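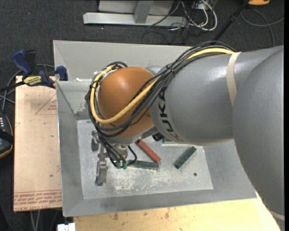 Bin picking for the automation class: blocks against the wall

zmalik
Posted Wednesday, January 20, 2021

Our team has the bin picking project this term. KUKA arm, two-finger gripper, red and green bar blocks in a grey metal bin. Blocks in the middle of the floor are fine. Last run was 81 attempts and we got 50. Most of the misses were blocks lying close to a wall, where the planner finds a grasp and then throws it out because the wrist would hit the side. Mousavi wants a number over 70 percent before we can move on to mixed parts. Has anyone from an earlier section dealt with this?

kindov
Push first, then pick. If a block is near a wall, close the gripper, drag the block toward the center, take a new picture and plan again. We did it in September and it got us through.

rusell2
I don't agree with that as a first step. Every push is another cycle, and you can make two blocks end up side by side, which is worse. Check your collision model. The walls on that bin slope, and if you entered it as a straight box you are throwing out grasps that would work.

zmalik
We did enter it as a straight box. I'll measure the slope tomorrow.

kindov
That helps with some of them. It won't help with a block flat along the bottom of the wall. You still need the push.

uvach
Also look at your cables. The yellow one and the black bundle both go around the wrist joint, and they aren't in the collision model at all. Limit the last joint or you'll pull a connector when it turns the long way around. Ask me how I know.

m_bahrami
Same team as zmalik. Joint limit is already in, and it costs us some grasps too. The log has 3266 rejected candidates and I haven't sorted them by reason yet.

rusell2
Sort them before you change anything. If most are wall collisions, fix the model. If most are the joint limit, neither of us is right.

zmalik
OK. Mahtab is doing the log and I'm doing the bin model. I'll post the split when we have it.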